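How Does a Town Decide Where the Bus Stops?

By Balthasar Stöckli

Reading time: 6 minutes

A bus stop looks simple. It is a pole with a sign on it, and sometimes there is a bench or a roof. But the pole did not get there by accident. A person had to choose that spot, and before that, a lot of other people had to talk about it.

The job of choosing belongs to a transit planner. "Transit" is a word for ways of getting around that everyone can share, such as buses, trains and ferries. A planner works with maps, numbers and letters from people who live in the town.

To see how it works, we will use the town of Huliver. Huliver has three bus routes, and they are called Route 1, Route 2 and Route 3. We will look mostly at Route 3, which starts at the train station, crosses the Kopecký Bridge and ends at the hospital.

Start with where people are

A bus has to go near the places where people live. It also has to go near the places they want to reach. Planners call these places destinations. Schools, stores, doctors' offices, parks and libraries are all destinations.

In Huliver, the biggest group of homes on Route 3 is an apartment complex on the east side of the bridge. It has 522 apartments. The high school on the same route has 1,652 students. A planner marks both on the map right away. Any route that missed them would be leaving out a lot of riders.

Small places matter too. A senior center might have only a few visitors in a day, but many of them do not drive. If the bus doesn't come, they may have to stay home.

How far will people walk?

Almost nobody has a bus stop right outside the front door. Most riders walk to one. Planners often use a quarter of a mile as a fair distance, and most adults can walk that in five or six minutes. Small children take longer. So does a person using a walker, or anyone going up a hill.

Planners draw a circle around each stop on the map. The circle shows which homes are within walking distance. If there is a big gap between two circles, the people living in the gap may need a stop of their own.

A circle can be wrong, though. Think of a house that is very close to a stop but on the other side of a river. A bird could get to the stop quickly. A person has to go all the way down to the bridge and back up the other side. For this reason a planner also measures the real path along the sidewalks.

Try it with a map of your own neighborhood. Find your home and the closest bus stop. First measure straight across with a ruler. Then lay a piece of string along the streets you would really walk on, and measure the string. The string is nearly always longer.

Why not put a stop on every corner?

It sounds like a good idea. Nobody would have to walk far. But every time a bus stops, it has to slow down, pull over, open the doors, wait, close the doors and find a space in traffic. That can take half a minute, even when only one person gets on.

Suppose a route has 20 stops and each one takes 30 seconds. That is ten minutes of stopping. Now suppose the route has 40 stops. That is 20 minutes of stopping, and the people already on the bus have to sit through all of it.

So the planner has to balance two things. With more stops, the walk is short and the ride is slow. With fewer stops, the walk is long and the ride is faster. Different riders want different things, and there is no answer that suits everybody.

Counting riders

Before changing a route, a town needs to know how people use it now. Long ago, a worker sat near the front with a clipboard and made a mark each time a person got on or off. Some towns still do it that way.

Huliver's buses are run by a company called Filtell. They have a small counter above each door. The counts go into a computer program called Pandix, which makes a table for each stop. The table shows how many people got on, how many got off, and at what time of day.

On a school day last fall, 676 people got on a Route 3 bus. Most of them got on before 9:00 in the morning or after 2:30 in the afternoon. On Saturday the pattern was very different. Fewer people rode, and the busiest stop was the one by the grocery store.

Numbers like these are useful, but they leave something out. The counter only counts people who take the bus. It can't count the person who would like to ride but can't because the stop is too far away, or because the last bus leaves before work is over. To find out about those people, the town has to ask.

Asking people

Towns ask in several ways. They may mail a list of questions to every home, or put the questions online. They may also hold a public meeting. At a public meeting, anyone can come, look at the maps and say what they think. Children can speak at these meetings too. In many towns you write your name on a sheet of paper by the door and wait for your turn.

When Huliver held a meeting about Route 3, people did not agree. Families from the apartments wanted a new stop on their side of the bridge. Some riders from farther out said the trip to the station was already too slow. A store owner was worried about losing two parking spaces. A girl in fifth grade said that the path to the nearest stop had no streetlight, and in winter it was dark when she walked home from band practice.

The planner wrote all of this down. The streetlight had not been on anyone's list before.

Is the spot safe?

Once there is a general idea of where the stop should go, the planner visits the street. Some things are hard to see on a map. The planner checks:

- Is there a sidewalk, and is it wide enough for a wheelchair?
- Is there a safe place to cross the street nearby?
- Can the driver see people waiting, and can they see the bus coming?
- Is there room for the bus to pull over?
- Does water collect there when it rains?
- Is there a streetlight?

A stop is often placed just past a traffic light instead of just before it. The bus goes through the light first and then pulls over. People who get off can cross the street behind the bus, where drivers can see them better. Walking out in front of a stopped bus is dangerous, because a car coming around it may not see you.

Who makes the final choice?

The planner doesn't decide alone. The planner writes a report with maps and gives it to the town council. The council is a group of people elected by the voters. They read the report, ask questions and vote. In some places a county or a transit agency votes instead.

Money is part of the choice. A pole and a sign do not cost much. A shelter with a roof costs a lot more, and a new sidewalk can cost more than the shelter. If a route gets longer, the town may need another bus and another driver, and it has to pay for those every year.

The Huliver council voted to add one stop east of the bridge and to take away two that were very close together. It also voted to put in the streetlight. The shelter will have to wait until next year's budget.

After the stop goes in

The work goes on after the sign is up. The planner looks at the counts again after a few months. If hardly anyone uses a stop, it may be moved. If many people use it, it may get a bench or a shelter.

If there is a stop in your town that you think is in a bad place, you can write to the town or the bus company. Give the name of the stop or the streets it is near, and say what the problem is. A short letter is fine - planners read a lot of them.

Words to know

Budget: a plan for how money will be spent.
Council: a group of people elected to make decisions for a town.
Destination: a place someone is trying to get to.
Route: the path a bus follows.
Transit: shared ways of getting around, such as buses and trains.

More explainers

Who Paints the Lines on the Road?
Why Do Some Streets Go Only One Way?
What Happens at a Town Council Meeting?
Where Does the Snow Go After the Plow?
How Robots Use Their Arms

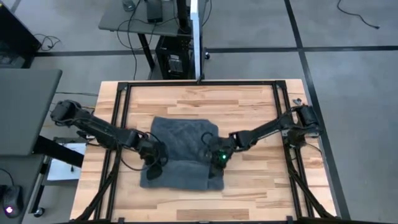

Two black robot arms reach in over a wooden tabletop. The gripper on the left arm is pressed onto a cloth.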